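4.3 Checking the perception node on the street corner map

Before you connect the planner, please check that the perception node receives good camera data from the simulator. The steps below are for Tallell with the Primirstead map pack installed.

1. Close all other Tallell sessions. Two sessions on the same port will give mixed frames.
2. Start the simulator and load the map "corner_brick". The first loading is slow - wait until the status line shows READY.
3. Set the camera rate to 30 and the random seed to 534. With another seed the start position is different and you cannot compare your view with this guide.
4. Open the viewer on port 772 and select the front camera.
5. Press Hold, so that the robot stays at its start position.
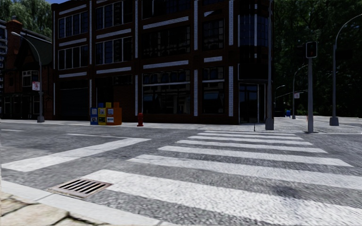

Figure 4-2. Front camera view at the start position, labels switched off.

6. Switch on the labels. The wide stripes of the crosswalk must be marked as "crossing" and the asphalt between them as "road". The drain grate at lower left must have the label "obstacle_low".
7. Look at the curb near the grate. Its edge must be one continuous line. If the line is broken, increase the edge smoothing to 3 and repeat step 6.
8. Check that the hydrant and the three newspaper boxes have separate outlines. When the boxes are joined into one outline, the planner still works, but the cost map will be less exact.

Note: The traffic signal across the intersection is small in this view. A low confidence value is normal here and you do not need to change the threshold.

Caution: Do not release Hold before the planner is connected. The controller keeps the last speed command from the previous session and the robot can drive off the curb.

9. Save the settings as a new profile. Do not overwrite the default profile - the tests in section 4.5 need it.

Section revised 2024-09-02, Young-sook Na. Step 7 corrected after a report from Oanh Văn.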